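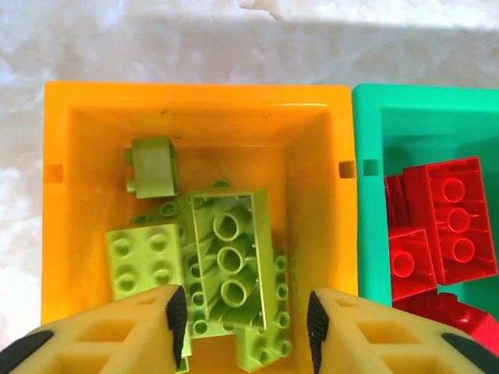 Pre-session check, teaching bench, brick sort task
Site: Hollis workshop
Task: sort big bricks by colour into bins, both arms, remote control
Form last changed: August 2020

I've filled this in the way I'd want to read it, so the comments run long. If you only want the ticks, skip the bits after them.

POWER AND MOUNTING

Stop button pressed and reset from the operator's chair — OK
You have to be able to reach it without letting go of both controls. I can, just. If you've got shorter arms than me, drag the button box closer before you start and tape it down again.

Base bolts on the front rail, both arms — OK
Checked with the key, no movement. I gave each arm a decent shove as well.

Cables free through full travel — OK, with a comment
I ran each arm slowly out to its far corner and watched the cable the whole way. The left one wants to ride up over the link when the wrist turns in. It didn't snag, but please do the slow run every time and don't trust mine.

Control boards under the bases, nothing resting on them — OK
No tea on the rail, either. I know who I'm talking to (me, mostly).

GRIPPERS

Finger pads seated, no lifting at the tips — OK
Run your thumbnail along the edge with the power off. A pad that's peeling will still hold a brick when you squeeze straight on, and then drop it the moment you tip the wrist, and you'll have recorded a lovely demonstration of dropping things.

Bands at the base of the fingers — OK
Swap them if they've gone shiny or cracked. Spares are in the Drekik drawer.

Grip force limit set to 5 — OK
It was on a higher setting when I came in. These bricks are tough but fingers aren't, and somebody is always reaching in to fix a bin.

Open and close each gripper fully, twice — OK

BINS AND BRICKS

Bins side by side, rims touching — OK
If there's a gap, a brick will find it. Push them together by hand with the arms parked.

One colour per bin, left to right: green, red, blue — OK
Say it out loud before you record. I once taught the poor thing a whole April afternoon of reds in with the blues and every run had to go.

Bricks spread out on the floor, within reach of at least one arm — OK
Don't set them out neatly! I used to line them up and the robot learned to expect a line. Chuck them down, let some touch, let some land at odd angles.
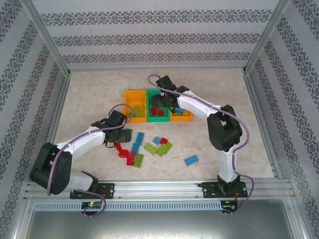

Sullero asks whether the two arms should ever be over the bins at once, given the knock we had earlier in the year.

Fair question, and I've added a line for it.

Arms take turns at the bins — NEW ITEM, OK
Whoever's driving finishes the drop, backs out, and only then brings the other arm across. It's slower and I grumbled about it, but the robot copies whatever we do, so if we barge about it will too.

RECORDING

Trilum software open, both wrist views and the overhead view live — OK
Wave something in front of each one. A frozen picture looks exactly like a live one when nothing's moving.

Disk space for the session, at least 300 GB free — OK

Delay between hand and arm — WATCH
Felt a touch sluggish on the right side for the first few minutes, then came good. I've left this one open. If you notice it, stop and write down the time before you restart anything, please.

Bad runs marked as bad straight away — OK
A fumble you recover from is fine to keep, I reckon it's useful. A bump into the wall isn't. We're nearly at 2000 good runs and I'd like them to stay good.

PACKING UP

Arms parked, grippers empty, power off at the wall — to do at end of session
Open item carried over: right side delay.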